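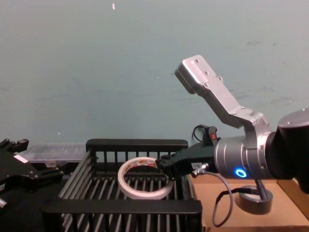
Small Parts Deserve Part Numbers

Most maintenance departments can tell you the serial number of every pump on the site. Few can tell you which tape was wrapped around the conduit next to it. I think this is a mistake, and a more expensive one than the usual argument about consumables allows.

The usual argument goes as follows. Consumables are cheap, they turn over quickly, and the labor of recording them exceeds their value. Tape, cable ties, thread sealant, grease, rags and marker pens are therefore bought on a blanket order, placed on an open shelf and charged to overhead. The accounting is simple. Stock is replaced when the shelf looks low. As a purchasing policy I have no quarrel with it. The trouble is that it has been adopted as an engineering policy as well, and the two have different requirements.

A consumable stops being a consumable once it is installed. The roll on the shelf is stock. The length of tape on the joint is a component, with a temperature rating, an adhesive that ages in a known way, and a service life that may be shorter than that of the thing it is attached to. It has failure modes. It can creep, shrink, leave residue, wick oil, or lose its grip on a painted surface that was not degreased. If a bracket did any of these things it would have a drawing and a revision letter.

I worked for several years at Metgate, a plant that made molded enclosures, and the case that changed my mind was a dull one. In September the labels on a set of hydraulic lines began to lift. The labels were sound. They had been overwrapped with a clear tape, and the clear tape had been changed when the supplier's usual grade was out of stock. The substitute had a rubber-based adhesive, where the earlier grade had used an acrylic. On warm lines with a film of oil on them, that difference matters. Nothing leaked and no one was hurt. We spent 57 labor hours finding and redoing the affected lines, most of it on the finding, because the work orders said "tape" and nothing more.

The tape itself would not have paid for one of those hours. That comparison gets made often and it proves less than people think. The relevant cost is the cost of not being able to answer a question: where else did we use this? For a pump, the answer takes a minute. For the tape, it took two technicians with flashlights.

Menaka Akanda, who ran stores at Metgate and disagreed with me about nearly everything, held that a full tracking scheme would fail within a month. She was right about full tracking. We tried it on one line, using a package called Trovel, with a scan required for each item taken from the shelf. Technicians took two rolls at a time to avoid the second scan, then kept the spare in a toolbox. The records became tidy and false. A system that punishes the user for taking one roll will end up recording something other than what happened.

What I would defend is narrower. It has three parts, and only the first costs anything.

First, give each grade of installed consumable an internal part number, tied to a specification and not to a supplier. A substitute that meets the specification keeps the number. One that does not meet it gets a new number and a different bin. This takes an afternoon with the data sheets for a typical store of 70 or 100 such items, and it forces a useful conversation about how many kinds of white tape the site needs. Metgate had several. Two of them looked the same on the roll and differed by a wide margin in rated temperature.

Second, write that number in the work order when the item stays on the equipment. There is no need for a quantity, a lot number or a scan. If the item leaves with the technician - a rag, a marker, masking tape pulled off after painting - leave it out.

Third, date the core. A technician writes the date received on the inside of the cardboard when the roll goes on the shelf. Pressure-sensitive adhesives have a storage life, and first-in, first-out is hard to practice when every roll looks alike.

The strongest objection is that specifications for cheap goods are often poor. The data sheet gives adhesion to steel under laboratory conditions and is silent about powder coat at the back of a warm cabinet. I accept this. A weak specification is still worth more than a brand preference, since it can be tested and amended. At Randow, a smaller shop where I later consulted, we put strips of each tape on scrap panels in the compressor room and looked at them at intervals. The test had no statistical merit whatever. It did remove one product from the approved list, and it gave the maintenance planner, a patient man named Brouwer, a reason to refuse the next unrequested substitution.

A second objection is that attention is finite, and that hours spent on tape are taken from bearings. This would persuade me more if the hours were many. After the initial numbering, the added work is a few characters per job. Sites that cannot spare that have a problem with their work orders generally, and the bearings are probably suffering from it too.

Metgate kept the part numbers and dropped the scanning. The date on the core is followed on some shifts and ignored on others.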